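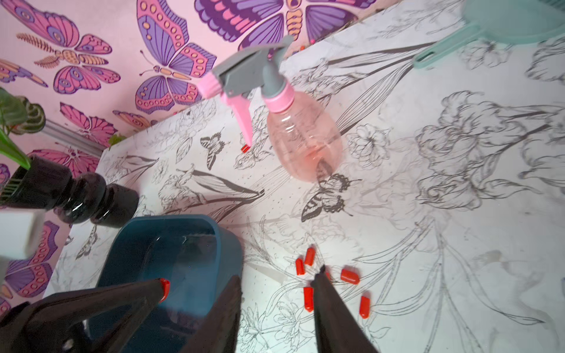

Sirkader Home Forum > Cleaning and Repair > Marker and pen stains on a printed tabletop

dellwood80
Posted May 2020
We have a white kitchen table with a black flower print on it, bought secondhand in February. It has smudges that dish soap won't move. I tried a melamine sponge on one corner and I think the print got lighter there. What would you use? The seller said it was a Kaltmont table but there is no label on it.

pintail_r
Stop using the sponge. It's very fine sandpaper. On a printed top you are taking off the clear coat first and then the ink.

Rubbing alcohol on a cotton pad, test it underneath or near an edge, wipe and rinse.

mosscreek
Disagree about the alcohol. I had a printed desk and 80 percent alcohol took the pattern off along with the ballpoint. It depends on whether the print is under the coating or on top of it, and you can't tell by looking.

I would start with baking soda and water, thin paste, soft cloth, no pressure.

pintail_r
Baking soda is an abrasive too. Milder than the sponge, but you'd be doing the same thing slower.

mosscreek
I've done it for 6 years on the same table and the pattern is still there.
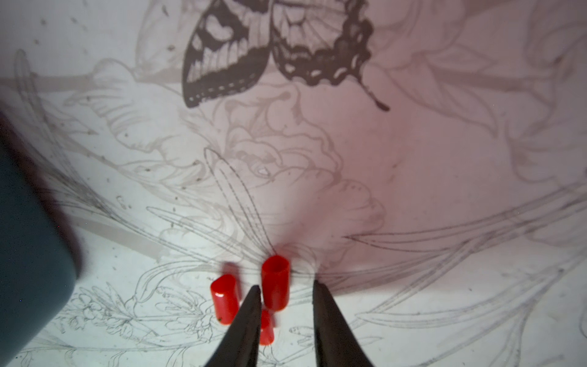
The other thing I'd try before any solvent is plain white vinegar, one part to four parts water. Leave a damp cloth on the spot for 11 minutes or so and see if anything comes up on it. If it's hard water film and not ink, that will handle it and you're done.

harrow_lane
Is it vinyl film over a board or a solid laminate? If it's film, don't leave a wet cloth on it at all. Water gets in at the seams and the edges lift. Mine lifted at two corners and I had to glue it back.

dellwood80
I can't feel a seam anywhere except on the underside. The edge is wrapped. So probably film?

harrow_lane
Sounds like it. Damp cloth, wipe, dry right away.

pintail_r
Agree with that part. Also there's a Drutgate cream for coated furniture. Not cheap but it did fine on a shelf of mine.

dellwood80
Tried the vinegar mix, wiped and dried, no soaking. Two of the smudges are fainter. The scuffs are the same as before -- I guess those are in the coating. I'll leave the corner alone.

mosscreek
Scuffs won't clean out. A placemat covers a lot.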